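Visit report: the organ workshop at Atodgate and the Saturday recital

The Atodgate workshop opens to visitors twice a year, and the October opening is the more useful of the two if you want to see pipework under construction. I went on the Saturday, arriving shortly before the first tour. The firm builds and restores mechanical-action organs, mostly small instruments for teaching rooms and chapels, with an occasional larger commission.

The tour was led by Min-kyu Sun, head voicer, and began in the metal shop. Pipe metal is cast on a long stone-topped bench, planed to thickness and cut to templates. The firm casts its own alloy for principals and flutes and buys in zinc for the larger basses. Sun had set out a rank of principal pipes at various stages: flat sheet, rolled and seamed body, foot soldered on, mouth cut but not yet voiced. He blew two of the unvoiced pipes for us. The lower one spoke slowly with a good deal of wind noise; the upper one went straight to the octave. He then nicked the languid of the lower pipe lightly, and the attack became noticeably cleaner. He prefers open toes and low cut-ups, and accepts some chiff as the price.

Wind pressure on the current project is low by modern standards. Questions on this took up most of the time in the voicing room, several visitors being organists with strong views. Sun's position is that pressure should be settled by the room, and that he will not finalise a stop before the instrument is on site.
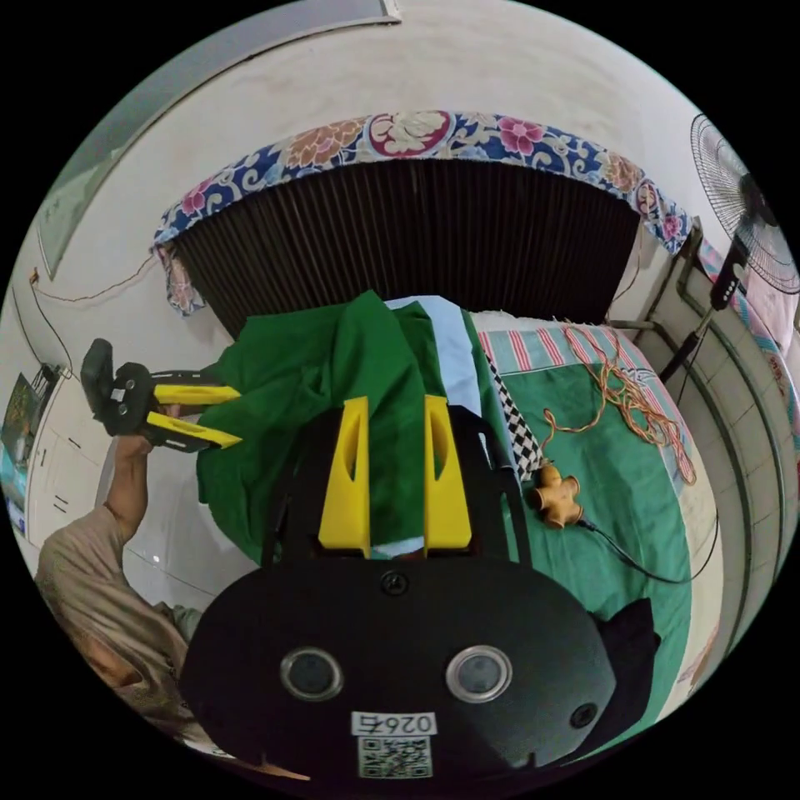

Photo: Seul-gi Ma

The action shop is on the upper floor. Trackers are cut from cedar and the keys are balanced, with no tail pinning. A two-manual console was on the bench with its coupler mechanism exposed, and we were allowed to try the touch. Pluck was well defined on the lower manual. With the manuals coupled, the weight increased more than I would like in the bottom octave, and I said so. The answer was that the pallets there are to be divided before delivery.

The restoration bay held the Nam chamber organ, a one-manual instrument of 6 stops, dismantled for releathering and repair of the soundboard. The table had split along two channels, giving runnings audible in every key. The cracks have been shimmed and the channels flooded with thin glue. The original stopped diapason survives complete; the fifteenth is a later replacement in a harder style, and the owners have decided to keep it. I think this is defensible, although a copy of the treble from a related instrument would have given a better chorus.

The recital at 3.30 was given by Seul-gi Ma on the Hakach organ in the assembly hall, the largest instrument now standing in the building. Her programme was Sweelinck, Buxtehude and Franck. The Sweelinck variations suited the organ best: the flutes are well contrasted, and the fifth-comma temperament gave the cadences some edge. The Buxtehude was taken briskly and the pedal reed was a fraction late throughout — a regulation fault, in my view, and no reflection on the playing. Franck on an unequal temperament was an odd choice. The remoter keys were uncomfortable, and without a swell box the long crescendos had to be managed by hand registration.

The hall is dry. Carpet has been removed from the front half, with some benefit to the treble, but the bass still falls away quickly beyond the middle rows. Anyone attending the spring opening should sit forward and to the left, clear of the blower cupboard.

Tours are free, but places on the voicing room session have to be booked. The recital is ticketed separately at the door. Printed specifications for the Hakach and Nam instruments were on sale in the entrance, together with the Brelo series of tuning booklets; the one on meantone is worth having. There is no step-free access to the action shop.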